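**Fatham Craft Archive**

1/ The Fatham Craft Archive will open its new reading room in April. Members may reserve a place from 9 am on the first day of that month.

2/ The room holds the Halonen papers, a gift of 2000 letters, order books and pattern sheets from makers along the Skakholm coast. Most have not been available to the public before.

3/ Readers may request up to three boxes per visit. Pencils only, please. Bags and coats are to be left in the lockers by the entrance – a returnable coin is needed.

4/ Cataloguing was led by Zoia Hordiienko, whose guide to the order books is now on the shelves. It explains the abbreviations used by the Hedano workshop for sizes, prices and delivery by boat.

5/ Two evening talks will accompany the opening. The first deals with winter trade between the islands, the second with apprentices and their wages. Both are free to members.

6/ Weaving and braiding are well represented in the pattern sheets, and enquiries from practising makers are welcome. 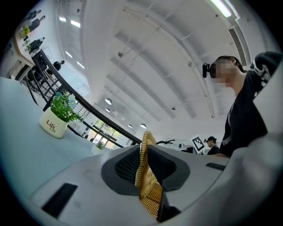

Braided strip, golden yellow, with a crosshatched pattern.

7/ Requests for copies should be sent in writing to the enquiries desk, quoting the box number. Replies may take up to two weeks.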